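Table Setup and Sorting for a Small Shared Kitchen
Project report, Clirden course, 19 May 2019

1. Aim

The project looked at how dishes and food should be laid out on one small table so that a meal can be set up and cleared with few wasted moves. The work began in March at the Kamley building. We used a plain white tabletop, dishes in pale colors and toy food.

2. Layout

The large oval plate was used as the main plate, and the ketchup bottle was laid on it. Bowls and small dishes went beside it. Laying the bottle down was a choice we argued over – a standing bottle takes less space but tips easily.
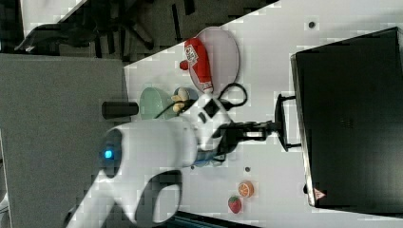 One reader of our first draft wrote that a bottle on a plate only moves the problem, as it has to come off again before anyone can eat. We kept the layout but added the extra move to our tally.

3. Sorting

Each item was given a home before a round started. Toy food that belonged in a bowl was listed with that bowl. The black cup and the sea-green pot had no food listed with them. Long items such as the green vegetable were the hardest to place, because no dish we had was long enough.
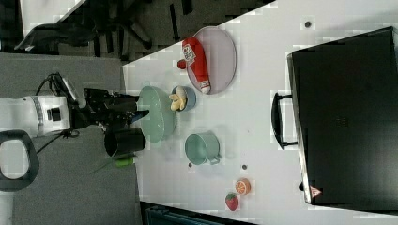
Another group told us they would have dropped the long items and used a deeper pot for everything else. That would be faster, but it leaves out the kind of food people really cook with.

4. Results

We ran 30 rounds and logged 309 moves. Most of the extra moves came from the bottle and the long vegetable. Giving the large plate a fixed spot helped more than any change to the bowls.
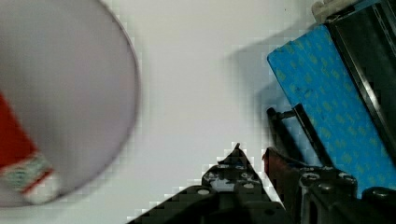 Should the large plate be put down first or last?
First, as the smaller dishes can then be fitted in beside it.

5. Next steps

We would like to repeat the rounds with a longer dish and a second table – the Tisteo room has one of the right height.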